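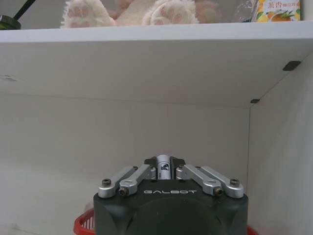
Section 7. Recording Shelf and Cabinet Examples

7.1 Scope

This section covers the recording of demonstration episodes in which an arm works inside an open cabinet, on or beneath a fixed shelf. It applies to all Brukidard recording stations at the Jilstead site. Tabletop episodes are covered in Section 6 and are not to be mixed with shelf episodes in the same batch.

Operators must have completed station training before recording. Questions about access should be sent to Marjan Babaei.

7.2 Preparing the Cabinet

1. Confirm that the station is in Hold and that the arm is clear of the cabinet.

2. Check that the shelf board is fully seated on its supports. Press down lightly on each front corner. A board that rocks must be reseated before any object is placed on it.

3. Open the object list for the batch and place the listed objects on the shelf. Soft toys, printed food packages and clear wrappers may share a shelf if the list calls for them.

4. Place the basket on the floor of the cabinet when the task includes one. Leave enough room for the gripper to lower in front of it without touching the rim.

5. Wipe the wrist camera lens with a dry lens cloth.

Note: Small scuffs on the cabinet walls do not need to be cleaned or painted over. Do not change the appearance of a cabinet in the middle of a batch.

CAUTION: Keep hands out of the cabinet whenever the station light is green. The finger linkages can close without an audible warning.

7.3 Checking the Wrist View

1. Start the preview from the Tarkon console and select Wrist.

2. Move the arm to the start pose for the task. For under-shelf starts, the front edge of the shelf must appear near the top of the preview, and the gripper housing must be visible at the bottom.

3. Confirm that the back wall of the cabinet is evenly lit. Soft shading is acceptable. Flicker is not.

4. Save the preview still to the batch folder.

Objects on the shelf will often be only partly visible from an under-shelf start. Do not raise the arm to bring them fully into view. The learning system must receive the same partial views during recording that it will meet in use.

7.4 Recording an Episode

1. Enter the task sentence exactly as it is written in the object list.

2. Press Record and wait for the tone.

3. Guide the arm at a steady pace. Pause briefly before each grasp and again before each release.

4. When clearing the shelf edge, back the gripper out toward the cabinet opening first, then raise it. Never raise it directly from beneath the board.

5. Press Stop once the arm has returned to the start pose.

6. Mark the episode as Complete, Recovered or Failed.

An episode in which the operator misses a grasp and then corrects it is marked Recovered and kept. An episode with contact between the housing and the shelf is marked Failed, and the contact is entered in the station log.

Each batch consists of 100 episodes, of which at least 80 must be marked Complete. Rearrange the objects after every seven episodes, following the layouts in the object list.

CAUTION: Clear plastic may catch in the linkage. If this happens, press Hold, wait for the light to turn amber, and remove the plastic by hand. Do not open and close the gripper to shake it free.

7.5 Closing a Batch

1. Return the arm to the park pose and set the station to Hold.

2. Inspect the screws at the base of the finger links. Report a loose screw to Severino Aguirre. Operators are not authorized to tighten screws.

3. Upload the batch and wait for the receipt number before leaving the console.

4. Return all objects to the storage bin named in the list.

Batches are reviewed by Yi-an Koo. A batch returned for relabeling must be corrected at the same station on which it was recorded.

Revised Jul 23, 2026. Replaces the June issue.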